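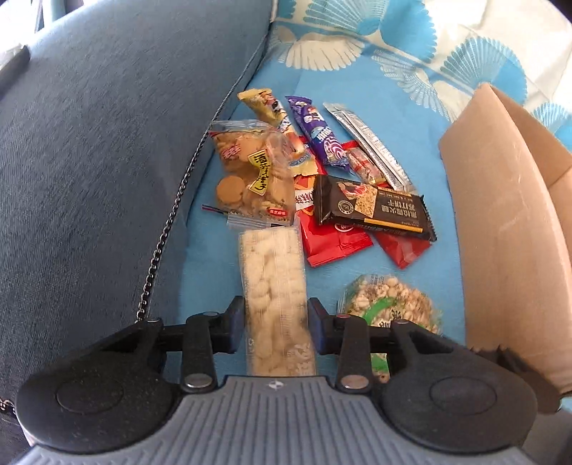
Cudisel wrote back to say we've been drying the rice far too hard before it goes in the oil, and that they'd sooner see it leathery than glassy. They reckon the grain needs enough water left inside to make its own steam, and that half the people who ring them about flat puffs have cooked all the life out of it on the tray.

7/31/24, bench notes, puffed rice

Well, they're right! Best run we've had all winter. Started with 451 g of the cooked medium grain from the Carrilho sack, rinsed twice, spread on the mesh trays and into the dryer on the low setting. Pulled the first tray at 8 hours and the second at 11. The 8 hour grain still bent a little between the fingers and had a dull look to it, and I very nearly put it back in. So glad I didn't.

Oil up, small scoop in the wire basket, and the whole lot went off at once, a lovely soft roar and then silence. Big round puffs, white right through, no hard bit in the middle. The 11 hour tray puffed too but smaller, and a few grains just sat there and went brown. Same oil, same scoop, so I'm happy to blame the drying.

Counted out 103 grains from each tray before frying (my eyes!) to get a fair go at the duds. Forgot to write the result for the second tray before someone tipped it into the tasting bowl. Will redo.

Salt: goes on straight out of the basket or it won't stick. Tried the fine stuff and it's much better than the flakes, which all end up at the bottom of the bowl. The vinegar powder is a beauty on these but it grabs moisture out of the air like mad. Bowl left by the sink had gone chewy by the time I'd washed up.

Which brings me to keeping quality. Our February lot went soft in the jars and we never worked out if it was the jar lids or the grain. This time I've split the batch: one jar with the new lids, one with the old, one zip bag, and one sealed on the Benik bar sealer with as little air as I could manage. Wide seal, two passes. Crunch test at the end of each week, same spoonful size, eyes shut.
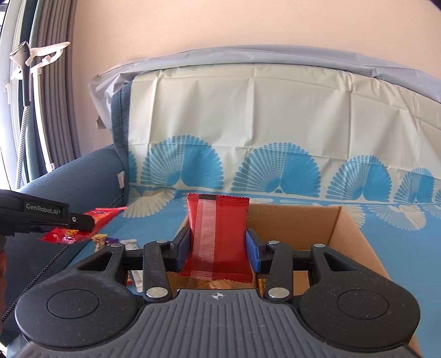 Red snack packet, from the back. Crimped ridges at both ends, seam down the back.

Kasach will send film offcuts in two thicknesses, so I can run the vinegar flavour in those once the plain ones have had their turn. The thicker one may want a hotter bar.

Also want to try brown rice, and barley if there's any left in the blue tub. The bran might hold the steam in longer and give a bigger pop, or it might just split down the side. Can't wait to find out.

To do: redo the dud count, new thermometer battery, strain the oil, label the jars properly (lid type AND hours dried), ask Cudisel how they store the half-dried grain overnight.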